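Kerdale desk from Grester: a year of leaning on it
Posted September 21, 2022 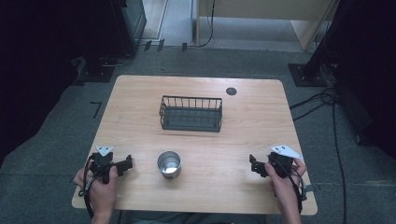

How I came to own it

My previous desk was a door. It had a letterbox. For a long time I told people this was a style, and then one winter my knees began to object to the trestles and I started looking at proper desks, the way other people look at proper cars.

Looking at desks is a miserable pastime. The cheap ones come in white or a sort of wet-pavement grey and have a crossbar exactly where you keep your shins. The dear ones go up and down at the touch of a button and come with an app, so that you may be told by your furniture that you have been sitting. I did not want to be told. I wanted a flat thing at the right height that would still be flat and at that height after lunch.

The Kerdale was listed at £600 and discounted to £561, a reduction so precise that I assumed somebody had worked hard on it and I ought to show willing. The main rival was the Tokgöz, which I tried in a showroom and liked very much until I pulled my chair in and found that the apron was lower than my legs were prepared to go. If you are short, or can detach your thighs, buy the Tokgöz and stop reading.

Delivery

Grester quote "up to three weeks". It took 18 days, eleven of which the desk spent, according to the tracking page, "preparing for its journey". I have been on honeymoons with less preparation.

It arrived in two boxes. The legs came first, in the morning, and the top came after tea, brought by a different driver who was surprised to hear about the legs. Both boxes were left in the porch. "Room of choice" is apparently a separate service, and the porch is the room Grester chooses for you if you don't pay for it.

The packaging was mostly cardboard, folded in clever ways, with a small amount of polystyrene that is still turning up in the hall.

Assembly

The instructions are a single sheet with no words on it at all. A cheerful little man with no face attaches the legs in step two, looks at a question mark in step three, and telephones somebody in step four. I reached step four quite early on.

The trouble is the bolts. There are two lengths, they differ by about the thickness of a biscuit, and they come in one bag. The long ones go at the back. If you put them at the front they go in beautifully, right up until they don't, and then you have a leg that is nearly attached. I would lay all of them out in size order before starting, which is the sort of advice I have ignored my entire life and will go on ignoring.

Allow an afternoon. Have a second person for turning it over, ideally one you don't mind hearing swear. The supplied hex key is made of something like cheese, so use your own.

The top

It's a good top, and most of what you pay for. The colour is a light honey, warmer than it looked on the website, and the corners are rounded off enough that I have walked into them all year and never once had to sit down afterwards. My old desk kept me in bruises.

Depth is 63 cm. I worried about this, having read a forum where grown adults insisted that anything under 80 was a shelf. It's been fine. There's room for a laptop, a notepad and one elbow. If you have two large monitors and opinions about speakers, you will want something deeper, and you probably knew that before you came here.

The finish copes well with tea and badly with sticky tape. I taped a list of phone numbers to it in the first month and it took a fortnight of patient rubbing with a damp cloth to get the outline off. Grester's care leaflet recommends their own Sostlow wax for this, sold separately in a tin the size of a pound coin. I bought one. It smells of oranges and did nothing whatever to the tape mark, but it brought the rest of the surface up nicely, so the mark was easier to see.

The cable hole

There is a small round hole towards the back on the right, lined in black, for putting wires through. My socket is on the left. You can't swap the top round without the hole ending up at the front, where it would be handy only for losing pencils.

So the wires go along the back, down the hole, and then all the way back again underneath to reach the wall. I have used an extension lead and stopped thinking about it. A hole on each side would have been kind, or a choice when ordering. There was a choice of feet when ordering. I've never met anyone with a preference about feet.

It is also a touch narrow. A phone charger cable goes through without fuss, but anything with a proper three-pin plug on the end has to be introduced from below, plug staying under, and if the wire is captive at the other end as well then you are simply out of luck.

Does it wobble?

Everyone asks this and no manufacturer will answer it. Yes, slightly, if you write by hand with any conviction. Typing is fine. Rubbing out is an event. Things improved a lot when I tightened all the bolts again after a month, and a bit more when I did it at Easter, and I now treat it as one of those jobs like bleeding the radiators, to be done twice a year in a bad mood.

On carpet it's steadier than on boards. I had it on boards in the front room for the first few weeks, where it travelled. It went perhaps a hand's width towards the window before I noticed, and I had begun to think I was sitting badly.

The drawer

An optional extra, and I would leave it. It hangs from two runners screwed to the underside, holds very little, and has a soft-close mechanism so soft that it sometimes forgets. I have gone back to keeping my bits and bobs in a basket, like my grandmother, and a steel cup does for pens when it isn't needed for anything better. Total cost a few quid. The drawer was forty-five and is now in the loft, still closing.

Customer service

I had cause to write to them once, over a missing foot (I'd chosen the flat ones, if you're wondering). The reply came the next morning, was polite, and asked for a photograph of the foot. I explained the difficulty. The next reply asked for a photograph of where the foot should be. I sent one, and four feet arrived in a padded envelope, so I'm now well ahead.

Good things

Pleasant to look at, in a room where not much else is.
Corners that forgive you.
Plenty of space for legs, even mine.
Surface shrugs off hot drinks.

Less good things

The two-length bolt business.
Hole on one side only, and mean with it.
Needs tightening more often than a desk at this price should.
The drawer. All of the drawer.

Would I buy it again?

I think I would, at the sale price, without the drawer and with somebody else doing the bolts. At the full £600 I'd go back and have another sit at the Tokgöz first, in thinner trousers.

Four out of five. It would have been four and a half if the wax had worked.

Update: a couple of readers have asked whether the top can be bought on its own. It can, but you have to ring up, and they will try to sell you legs.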